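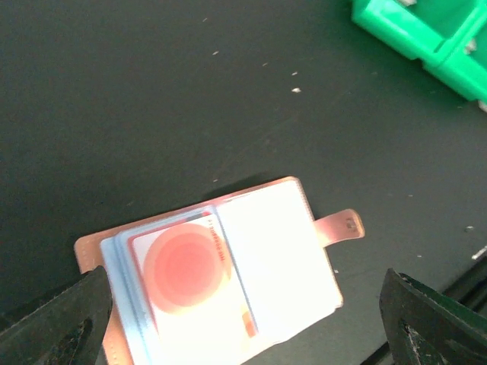

Brijesh Maurya has said that Ritton wrote its best songs in a kitchen with the window open, and that the first record should have been left as it was on the kitchen tapes. Other members of the group have disagreed with him on the second point.

Ritton are an English folk-pop group formed in Otthorpe. The group has released two albums and one EP, and is best known for the song "Brellmont", which is named after the street where the members rented a house together. Maurya sings and plays guitar. Yogesh Bansal plays harmonium and bass, and has written most of the words since the second album.

History

Maurya and Bansal met while working evening shifts at a bakery. They played as a duo at first, mostly in pubs, with a short set of old ballads and a few songs of their own. A drummer and a fiddle player joined the following spring, and the four took the name Ritton from a bus stop on the way to their rehearsal room.

The first EP, Awasthi, was recorded in the rented house. It was sold at concerts on cassette in a run of 30 copies, each with a lyric sheet folded inside. A later pressing on vinyl was made after local radio began to play the title track. The EP has never been reissued on CD.

The debut album, Low Water, was recorded in a studio over 20 days. It is a louder record than the EP, with electric guitar on most tracks, and reviews were mixed. One local paper praised the singing and found the drums too heavy. The group toured it for most of a year, and the fiddle player left at the end of the tour to train as a teacher.

The second album, The Long Yard, returned to a quieter sound. Bansal moved from bass to harmonium for half the songs, and several tracks have no drums at all. "Brellmont" closes the first side. It was not released as a single, but became the group's most requested song and usually comes last in the set.

Musical style

The group's songs are mostly slow and in plain verse form, often without a chorus. Maurya sings in a low voice close to speech. The harmonium parts are simple held chords, which Bansal learned from his grandmother. Early songs were about work and rented rooms. Later ones deal more with family and with moving away from Otthorpe.

Live performances

Ritton play few concerts outside the north of England. Their largest audience was 2695, at an outdoor show in May in a park licensed for 3000. The set was shortened by rain and "Brellmont" was played without amplification.

Discography

Awasthi (EP)
Low Water
The Long Yard

Comments

tanyard_lad
The fiddle player came back for two songs at the park show. Worth adding?

Maureen P.
I have one of the cassettes, and side two has an extra song that isn't on the vinyl. No title on the lyric sheet either.

gillcopse
Low Water gets a hard time. The guitars on the last track are lovely.

tanyard_lad
Maureen, is it the one about the ferry? They used to open with that.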